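Zarkside Chronicles RP > Planning and Out of Character > Should we skip the winter?

mossfoot
Posted December 31, 2022
The siege arc is done apart from the funeral thread, so I want to settle what happens next. The in-story date is the last week of October. The pass to Bratomham closes with the first snow and stays closed until spring. If we play it straight that's five months of everyone stuck in the same keep.

My suggestion is a time skip. We finish the funeral, everyone writes one post saying how their character spent the winter, and we open again on the day the pass clears.

Please say yes or no and give a reason. I'd like to close this before I start on the new maps.

harrowgate_jen
Yes from me. I have two characters in the keep and they have already had every conversation they could have. One of them is now giving advice to the other.

tinwhistle
No. I've been waiting since page 304 of the main thread for Clilard to have to live with the people he betrayed. He was let back through the gate four pages ago. If we skip, all of that gets covered in one summary post and he comes out in spring forgiven.

mossfoot
He doesn't have to come out forgiven. You can write that he isn't.

tinwhistle
I can write that my character hasn't forgiven him. I can't write the argument without the other person there. It takes two of us posting, and it needs them to be shut in.

oldbarley
Clilard is mine, so I should say something. I don't mind either way, but I'd be happy to do the argument as a side thread set during the winter, even after the main story has moved on. We did that with the ferry thread and it worked all right.

harrowgate_jen
The ferry thread never got finished.

oldbarley
It worked all right until then.

kestrel_and_co
The problem with side threads set in the past is that you know who lives. When we did the ferry one we had already seen all of them alive in the main thread, so the storm didn't matter. I stopped reading it for that reason and I was in it.

I'd vote for a short winter. Play the first snow, play midwinter night, then skip the rest. That gives tinwhistle somewhere to put the argument.

mossfoot
How long would you want for midwinter night?

kestrel_and_co
3 weeks real time, then it locks whether we're finished or not.

tinwhistle
I could live with that if it locks properly. The last one that was meant to lock stayed open because people kept asking for one more post.

harrowgate_jen
I was one of the people asking. Sorry.
Still a yes to skipping, but the short winter is fine as a second choice. Can we also agree nobody posts 3,000 words on midwinter night? If I'm away for an evening I don't want to come back and find my character has been walked through dinner and put to bed.

oldbarley
That was one time.

brackenwick
Newer member here, hope it's okay to vote. I joined during the siege and my character has only ever been on the wall. I don't know what any of these people are like when they aren't being shot at. I'd like the short winter, or even the long one.

Also, is there any description of the inside of the keep? I've read the Bratomham page and the one on the river, but there's nothing on the great hall and I've been keeping it vague.

mossfoot
You can vote, yes. The hall has never been written up. People have described it as they went along and some of it doesn't match -- there's a gallery in one thread and no upstairs at all in another. If we're spending midwinter there I'll do a proper page.
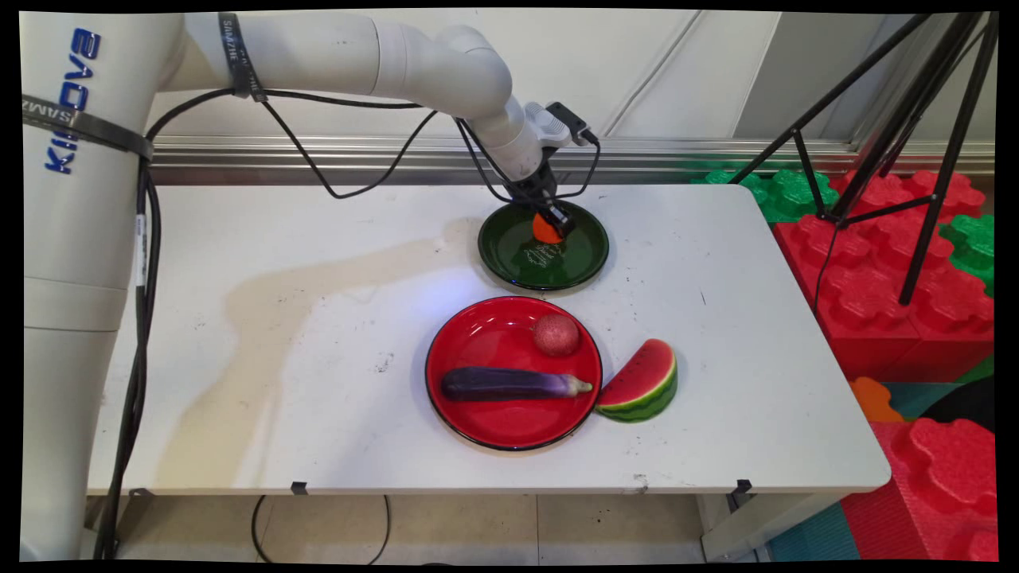 The great hall should look poor, in my view, if we're going to the trouble of writing it up. They've come through a siege and Brøndum has had all the silver off them in tribute. I'd leave out the tapestries and the gold cups people keep putting in. Bare walls, one long table, and the only colour is the household's own, dark green with orange. I want that strong orange against the dark green, same as the wedge on the plate there, and it only turns up in small amounts: the edge of a cloak, the stitching on the banner. Then when the Brøndum envoy walks in wearing red everybody notices.

brackenwick
Thank you, I can use that. Is the gallery in or out?

mossfoot
Out. I'll fix the old thread.

kestrel_and_co
Please don't, my character fell off that gallery. It's how he got the limp.

mossfoot
In, then, but half of it is down.

tinwhistle
Fine by me. I'm still against the skip, but count me for the short winter if it's going that way.

oldbarley
Short winter. I'll write Clilard's arrival at the table once the hall page is up, and I'll keep it to a few paragraphs.

mossfoot
Short winter it is. The funeral thread stays open until everyone who wants to speak has spoken, then I'll put up the first snow. Jen, you still owe a post in there.

harrowgate_jen
I know. Tonight or tomorrow.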